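The Bed Is the Best Table in the House

I have a perfectly good dining table. It seats five, it cost too much, and when I need to sort something out I walk straight past it and go to the bedroom. Strip the bed down to the sheet, dump everything on top, start making decisions. I've done it this way since college and I did it again in January, when I finally took on the drawers I'd been ignoring since I moved to Giltgate.

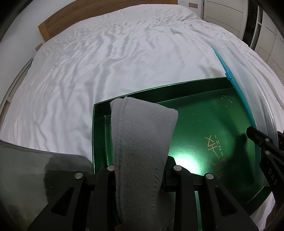
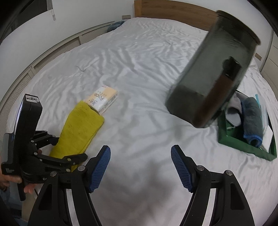 Sorting day on the white sheet: the green tray in the first picture, the tissues and the yellow-green towel in the second.

A bed is big, for one thing. It's also soft, so you can drop a thing without chipping it, and if the sheet is white you can see every last hairpin. But the real beauty of it is the deadline! You have to sleep there. A pile on the dining table can sit for 37 days (ask me how I know), while a pile on the bed has to be gone by eleven at night or you're lying down next to it.

My rule is that only a few things come up onto the sheet at a time. The first year I emptied everything at once, got overwhelmed by noon and ended up on the couch under a coat. Now I bring things over in small batches, and each one gets picked up, looked at and sent somewhere before the next batch arrives.

The green tray took me the longest. It's shallow and shiny, the kind of emerald you'd put on a Christmas tree, with gold markings on the inside that I have never managed to read. I bought it at the Seltau flea market with a bag of mismatched spoons, and for years it lived in a drawer because it was "too nice to use." Well, that's silly. It's on my dresser now, holding my watch, my earrings and the spare key.

The pack of face tissues was easy. I own more tissues than any one person should, because I buy a pack every time I sneeze in public and then forget it in whatever bag I'm carrying. They all go in the nightstand now, and I've promised to shop from the nightstand first.

And then the microfiber towel. I love these things. I fold mine in long narrow strips so they stand up side by side in the drawer and I can pull one without wrecking the rest – a trick I picked up working Saturdays at Tabrizi, the linen store on Brulitz Street, where we refolded the same 172 towels every weekend. The yellow-green one is for mirrors and nothing else. Please don't use fabric softener on them, they stop picking up dust and just push it around.

By dinner I had two bags for the thrift store and one drawer with nothing in it at all, which I keep opening just to look. The sheet went in the wash, I made the bed up fresh, and I was asleep before ten. The hall closet is next, and I'm going to need a bigger bed.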